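Bremby Writing Workshop - Notebook
Entry, 26 September 2025

Present: Tyyne Hämäläinen, Marijke Van Dijk, and the undersigned. Material under review: chapter 6 of the Hirkow manuscript, second draft.

The chapter opens with the birth of Ikonen and covers his first 15 years in the valley. It was agreed that the grandmother's teaching should remain in the chapter but that it should be spread over several passages. At present it takes up 800 words in one block, and the river spirit does not appear until after it. Ms. Van Dijk proposed moving the spirit's first visit ahead of the naming feast. I have marked the move in the working copy and will test it before the next session.

The rules of the valley's magic were then discussed. The draft states that a spell spoken indoors has no force. In the scene at the mill, Ikonen speaks one under a roof and it works. Either the rule or the scene must be changed. Ms. Hämäläinen favors keeping the rule.
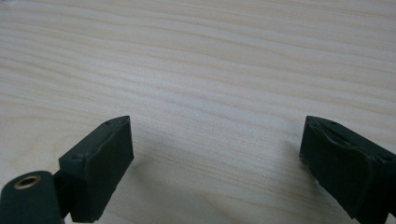
The mill scene could be moved to the yard with little loss, although the conversation with the miller would need a new ending. A trial version of 700 words is to be prepared. The miller's name, Lodel, is to stand.

On point of view, the chapter leaves Ikonen twice, once for the father and once for the spirit. The father's passage was considered sound. The spirit's passage gives away the matter of the drowned bell, which the reader should not learn before the January chapters - see my note in the margin of the first draft.

Still open: spelling of the feast day, age of the sister, whether the horse returns.

Last updated 26 September 2025

Shares: 6
Comments (2)

Marijke Van Dijk
The sister is the elder in chapter 2. Please correct the family list accordingly.

Tyyne Hämäläinen
I would ask that the horse return.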